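The Museum in the Feed Store

Trastdale has a grain elevator, a gas station that closes at 7 p.m., and a museum of fraternal lodge life that holds 1,566 items, most of them ribbons. The curator, a retired court reporter who asked to be left out of it by name ("people will only bring me more ribbons"), met me at the side door. The front door is blocked by an organ.

The building was the Oosthuizen feed store until the family sold up. Before that, the upper floor belonged to a lodge of odd standing that called itself the Order of Drikeo and met there every month except January, when the stairs iced over.

"They had a password for the street door and a second one for the inner door," the curator said. "Both are written on the wall next to the coat hooks. I think that tells you how the membership was aging."

Drikeo was never large. The minute books list up to 1,248 members over its whole life, though the curator suspects one especially keen secretary of enrolling the dead. Dues were spent on funerals, coal for widows and a yearly oyster supper. The supper takes up more pages than the funerals and coal put together.

I asked what visitors expect when they climb the stairs.

"Secrets," she said. "They want a skull. We have a skull, it's plaster, and it has a chip in it from being used to prop the window. What we mainly have is chairs."

The chairs are good, though. Eight of them came from the original lodge room, high-backed and hard as a sermon, and they stand where the floor plan in the 1st minute book says they should. She spent most of a winter working out which way the officers faced. Two former members, both since passed on, gave her opposite answers and stopped speaking to each other over it.

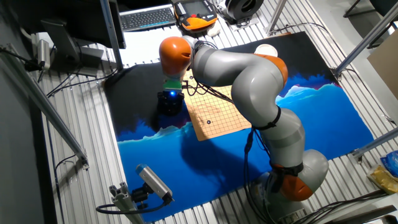
What the Ribbons Were For

The ribbons are black on one side and brightly colored on the other. Members wore the bright side to parades and turned it over for burials. "Very practical," the curator said. "One ribbon, two moods. I'd like to see a necktie do that."

She has strong feelings about labels. The old ones, typed by a previous curator, said things like "Object, ceremonial, purpose unknown." She has replaced a good many of those. One unknown object was the handle from a coffee urn.

Money is tight and she didn't pretend otherwise. Last year's donation box brought in $2,508, plus a button. The Markik Hall over in the next county, which has a proper lodge room and a parking lot, gets the bus tours.

"They have mannequins," she said, in the tone other people use for mice.

Would she take mannequins if somebody offered?

She thought about it longer than I expected. "One," she said. "For the doorkeeper. He could hold the ribbons."

The museum is open afternoons from May through September. Use the side door and knock hard, as she is usually upstairs.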